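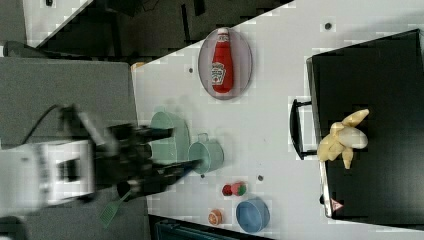
Fleliston Toy Library
Staff diary, September
Entry by Mwanahawa Shirima, Collections

8:10 a.m. - Opening

The building was opened at the usual hour. The heating had not come on in the back corridor, and the matter was reported to the building office before the first members arrived. The returns shelf was full from the evening before, mostly puzzles and two boxes of train track, and these were moved to the sorting room to be dealt with after lunch.

The principal business of the day was the annual review of the play kitchen sets. The library now lends almost 200 sets of all kinds, and the kitchens remain the most requested. They are also the most troublesome to keep in order. The pieces are small, they resemble one another from set to set, and families who borrow two sets at once quite reasonably return them mixed. Last year's review was carried out in a hurry at the end of the month, and several errors in the inventory cards date from that week. It was decided that each set would this time be laid out in full on a table, compared with its card, and packed again before the next one was opened.

9:00 a.m. - Gusto set

The review began with the set known in our records as Gusto, which is lent to families with children from age three. Gusto is our own name for it. It was put together two years ago from several donations, and the pieces were never sold as one product. For that reason there is no printed parts list to consult, and the card in the lid is the only authority. The card was written in pencil and has been corrected so often that parts of it can no longer be read. A fresh card was started.

The ketchup bottle was the first item entered. It is red with a white cap, and it is by some distance the piece that children ask for by name. Members have on occasion telephoned to say that the bottle was still in a coat pocket or under a car seat, and we are grateful for those calls. It has been recorded on the new card under "Pantry," where the old card had it under "Tableware" for no reason anyone on the staff could recall. The plate was entered as tableware, where it belongs.

Some discussion followed on the subject of color names. The old card describes one cup as teal, another hand has changed this to mint, and a third has written simply "green cup." Staff at the front desk check returns quickly and often under poor light, and a parent packing up a set at home cannot be expected to distinguish between mint and teal. The new card will say green cup, with handle. The same rule will be applied to every card as it is rewritten: plain color, plain noun, and one further word only where two pieces might be confused.

The green utensil with the flat, slotted head gave rise to a second question. It has been called a spatula, a turner, and a brush on different loan slips over the past year, and one family was asked to look for a missing brush that had been in the box all along. An apology was sent to them at the time. The new card has "green utensil, slotted," and a small drawing will be added beside the words. The drawings are to be made by the front desk, who have asked for a finer pen.

9:45 a.m. - Cups and small pieces

The cups took longer than planned. The review of cups is always slow, for they are the pieces most likely to travel between sets, and the Kombo set on the next shelf has several of much the same size. Each cup was held against the card for Kombo before being accepted as part of Gusto. The blue cup is certainly ours. It has been in the set from the start and appears in the oldest loan slips. The two small red pieces are less certain. One previous reviewer listed them as cups and another as spice pots, and it is possible that they came from different donations. They have been kept together on the card as "small red pieces" until the donation book can be consulted.

The colander was passed as fit to lend. It matches the green cup, and the two were very probably given by the same household. Members should note that the holes do collect flour, sand, and modeling dough, and that a soft brush and warm water are sufficient to clear them. The dishwasher is not recommended. A sentence to this effect appears on the back of the borrowing agreement, and it will now be repeated on the card itself.

A short note on the tabletop, for colleagues who will be using it for the remaining sets: it is white, it shows every crumb, and it is very well suited to this work. The small holes in it should be kept in mind when beads, buttons, or the smaller coins from the shop sets are being sorted. Those sets are better done in a tray.

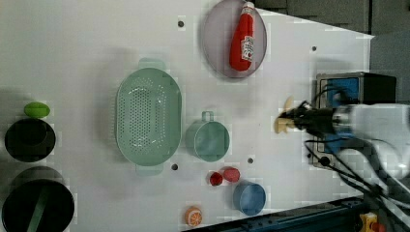

10:30 a.m. - Kombo set

The Kombo set was opened after a short break. It is a larger set, with pans and a folding stove, and it had been returned by its last borrowers in excellent condition, with every piece wrapped in a dish towel. The towels were theirs and have been put aside at the front desk for collection.

The card for Kombo was found to be accurate in all but one respect. It lists a rolling pin that was withdrawn in the spring after one end split. The line has been struck out and initialed. A replacement has been requested, though the request is not urgent, as children appear content to roll with a cup.

Checking Kombo took 20 minutes from lid to lid, which is a fair figure to use in planning the rest of the week.

11:15 a.m. - Visit by the preschool group

The preschool group from the next street came at its regular time. Members of the group were received in Room 4 and given the building blocks and the farm. Several of the children asked for the kitchen, and it was explained to their teacher that the kitchen sets were under review and would be back on the shelves shortly. One child wished to know who was eating the ketchup in the meantime. The question was noted.

1:30 p.m. - Labels and boxes

The afternoon was given to labels. We have 28 boxes from Dorker in the middle size, bought with last year's grant, and they have held up well apart from the lids. The lids are clear, which parents like, but adhesive labels lift from them within weeks. Tie-on tags were tried on Gusto and Kombo. If the tags survive a month of lending, they will be ordered for the other kitchens as well.

The order of packing was also settled. For Gusto, the colander goes in first with the cups inside it, then the plate flat against the side of the box, and the bottle and utensil on top. Packed in this way the lid closes without pressure. The earlier practice of putting the plate on top led to a bowed lid and, on one occasion, to a plate in the parking lot.

3:40 p.m. - Matters outstanding

The donation book is to be brought down from the upstairs office so that the small red pieces can be traced. The front desk is to be given the fine pen. The train track in the sorting room was not reached and has been carried over. The heating in the back corridor was restored shortly after two - the building office sent word that a valve had been closed in error.

Gusto is reserved for a family with twins and will be collected tomorrow morning. Its box is on the lower shelf behind the desk, tag facing out, with the new card in the lid and the old one kept in the file.

M. Shirima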